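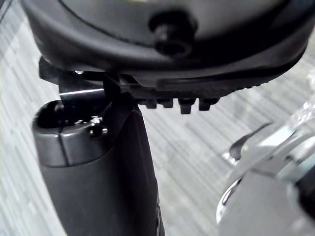 4.2 Projections on the underside of dark housings

The survey recorded each housing from below as well as from the side, as the lower face is the part most often left out of written item records. At Brincombe, staff had entered most dark, rounded items under a single heading, "cover or shell", and had given no detail of the parts that hang beneath them. Two recorders, Ok-hee Maeng and Kendra Hiebert, reviewed 110 entries of this kind and found that 21 could not be matched to an object on the shelf from the written text alone.

Rows of short projections proved useful for matching. They were to be recorded by number, by outline, and by the relative width and length of each member of the row. The term "lug" was kept for blocky, rectangular forms and "peg" for round ones. Where the outline changed with the angle of view, both terms were entered and the item was set aside for a second reading. Figure 1 was read as a row of four black rectangular lugs, the third reaching slightly lower than the others and the rightmost being the widest. Figure 2 was read as a row of four dark pegs below a charcoal-grey housing, with the leftmost the widest and longest and the two on the right shorter.

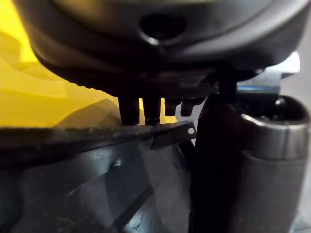

Colour was given less weight than form. Under the Haritar lamps used in the store, dark grey and black surfaces were often given different names by the two recorders, and Simone Vasconcelos advised that both be coded as "dark". Gloss was noted only where it helped to tell a side face from an underside.

Openings in the upper part of a housing were listed separately. An oval recess, such as the one near the top of the housing in Figure 2, was entered as a recess and was not called a screw hole, a port or a socket unless its use could be shown by other means. The same caution was applied to the projections themselves, whose purpose was left blank in 13 of the reviewed entries.

After these rules were adopted, the remaining unmatched entries were passed to Tihomir Shehu for a second reading. His results are set out in Section 4.3, together with the revised wording of the item record.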